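# New fingers at the Garkstead bench

22/02/2021 – We finally got our hands on the second set of finger pads for the hand-held gripper, and I've spent most of the week squeezing things with them (great job, I know!). Zoia Semeniuk brought both sets over from the Fidstead workshop, and she and I have been swapping them back and forth ever since.

Quick recap if you missed the last update. We're choosing a gripper for the Skostau project, the one where the arm has to pick up light, easily crushed stuff and put it down somewhere else without leaving a dent. We had the hard fingers from last year and they were fine on boxes and bottles. Paper cups were another story – I crushed so many that Zoia started stacking the flat ones on my keyboard.

The new set has rubber pads, and I liked them from the first grab. You can close on a cup with a lot less squeeze and it still stays put when you tip your wrist. We ran 553 grabs between the two sets, same person holding the tool, same table, cups standing in a wire holder so the fingers had to come down between their neighbors. The rubber pads lost or crushed 22 cups in all. I'm not going to print the number for the hard fingers until Zoia has gone through the logs again, but it's a good deal worse and she knows it.

What I don't like so much: the pads grab everything. If you brush the next cup on the way in, it wants to come along for the ride, and I had to learn to come straight down and stop fussing. They also pick up dust like crazy, so we wiped them every 3 runs or so the grip started to drift. And changing a pad takes way too long with the little screws we have now. Gowda, who supplies them, says there's a quicker mount on the way, and I'd love to see it before we order more.

The camera looks down over the fingers, and I was worried the pads would block too much of the view. With a cup in the grip you still get the whole rim, so that's one thing off my list. Lower parts of whatever stands behind are harder to see, and we may try a slightly higher angle.

Next up is the long test, 3000 grabs on one pair of pads, and we hope to have the results in by June. After that the fingers go on the real arm. If you have a favorite hard-to-hold object, send it over – Zoia's already asked for eggs.

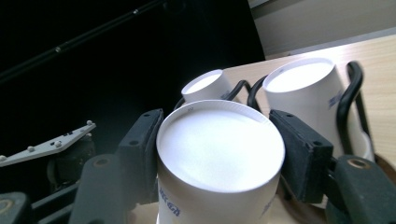 *Rubber pads closed on a paper cup, with two more cups behind it.*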